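Reset the cell before you touch the code

Quick one, written between runs. I keep reading posts about grasp policies and model sizes and nothing at all about the boring hour before anyone presses start. My view – most of what people call a bad policy is a badly kept cell. Ours sorts artificial flowers, roses and hydrangeas, table to tray. Sounds easy. Isn't.

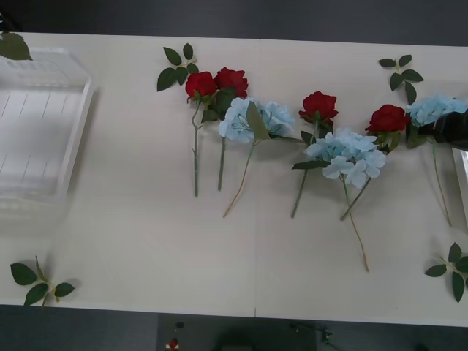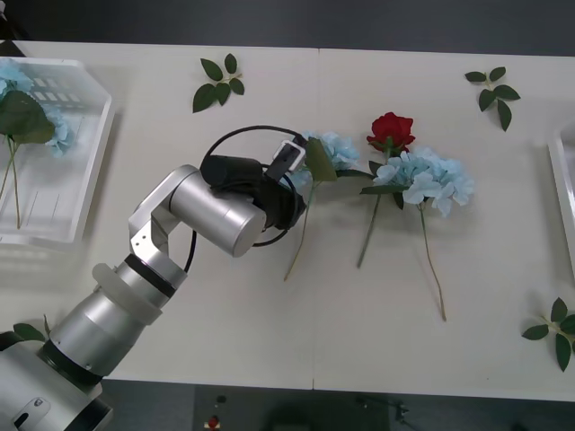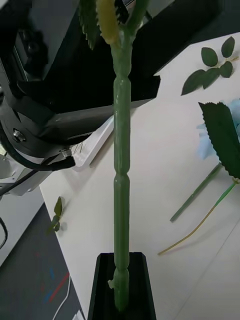
Roses, hydrangeas and loose leaves, all from the flower cell.

Start with the cable. Every time. If the loop at the wrist is too tight it tugs the last joint, if it's too slack it droops into the view of the wrist camera and you get a black smear over half your data. We had 709 runs on the Gorkico job before Oratile Xaba noticed ours had crept round by a finger's width. All 709 looked fine on the summary page. They were not fine.

Then the fingers. Plastic stems are slippery and thin and they don't behave like the nice foam blocks everybody tunes on. Wipe the pads. Check the closing force against a real stem, one off the table, not the steel pin that came in the box. I've seen people drop the force to protect the petals and then spend an afternoon wondering why everything slides out. Grip lower. Leave the force alone.

Leaves come off. They just do. A sprig that has dropped off a rose is now an object, and you have to decide what the robot should do about it before the session, in writing. Leave it? Tray it? We had two operators doing differnt things in October and the logs from that month are a mess, 2,431 episodes and I wouldn't train a doorstop on them.

Trays next. Mark where they go. Tape is ugly, use it anyway. The Clumesex people told us their software would find the tray wherever it was, and it did, mostly, and the "mostly" cost us 11 broken stems.

Stop button where a hand can reach it without looking. Not under the bench behind a coat.

All of this takes 60 minutes if you do it properly and management hates it becuase the arm isn't moving. Fine. Count it as work, put it on the rota with a name beside it. The bit that annoys me is that the checking always goes to whoever is newest, who can't yet tell a wrong cable from a right one. Give it to your best person. Oratile does ours now, and the reset sheet is her own, two sides, mostly crossings-out. I'll type it up when the next batch is done.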